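Do apelo à conta bancária: a mecânica de uma campanha de apoio a músicos

Quando uma campanha nas redes sociais angaria dinheiro para um artista em dificuldades, o trabalho menos visível começa depois da partilha. Minttu Nieminen gere a Clultero, estrutura que administra fundos deste tipo, e acompanhou em junho a campanha a favor do cantor Kalevi Honkanen, antigo vocalista dos Brunodwood.

"A primeira publicação teve 2212 partilhas e 80 donativos", diz. "São grandezas diferentes e devem ser lidas em separado."

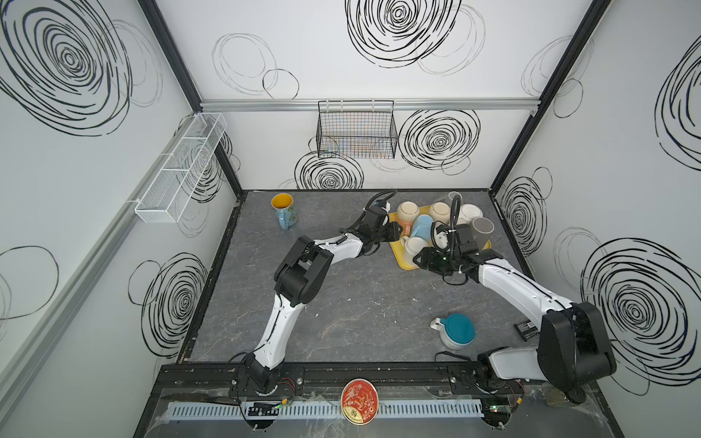

Dois braços robóticos junto a um tabuleiro amarelo com canecas e copos.

O pedido inicial partiu de uma admiradora, Siiri Nurmi, sem contacto prévio com o cantor. Segundo Nieminen, o primeiro passo foi obter o consentimento escrito do beneficiário. "Sem esse documento não abrimos conta. O artista tem de saber quem fala em seu nome e com que limites."

A conta ficou sujeita a duas assinaturas – a da gestora e a de um representante de Honkanen. Cada levantamento acima de 600 euros exige fatura.

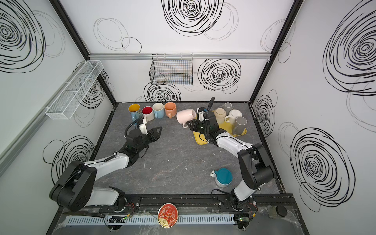 Os valores abaixo desse limite são justificados no fim do mês, numa folha única. Nieminen admite que o processo é lento. "O público quer ver o dinheiro entregue no mesmo dia. Eu preciso de confirmar a origem dos donativos e de reservar uma parte para devoluções."

A reserva foi fixada em 20 por cento e mantém-se até ao fecho das contas. Questionada sobre as contas falsas que surgiram com o nome do cantor, responde que foram denunciadas à plataforma e que a Clultero publicou um único número de conta, sem ligações intermédias.

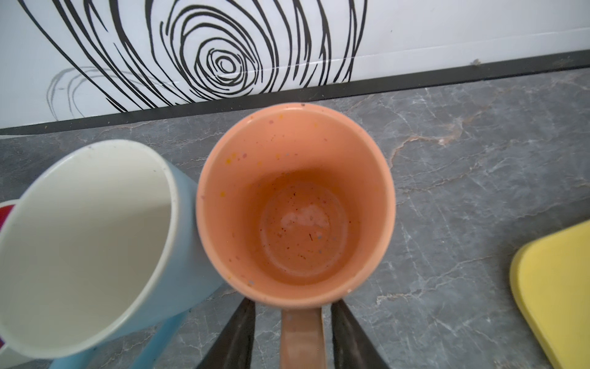
Quanto ao concerto de beneficência previsto para a sala Cillbridge, a receita de bilheteira terá contabilidade própria. "Um bilhete é uma venda, um donativo é um donativo. Misturar os dois cria problemas fiscais ao artista."

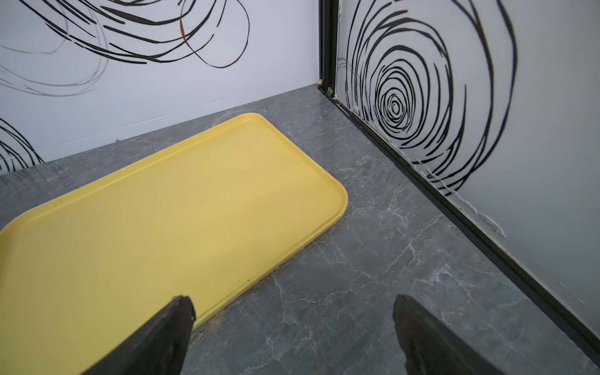 O regresso aos palcos

Honkanen ainda não confirmou se canta. Nieminen prefere não comentar o estado de saúde do músico. "Essa informação pertence-lhe. O relatório indica montantes e datas."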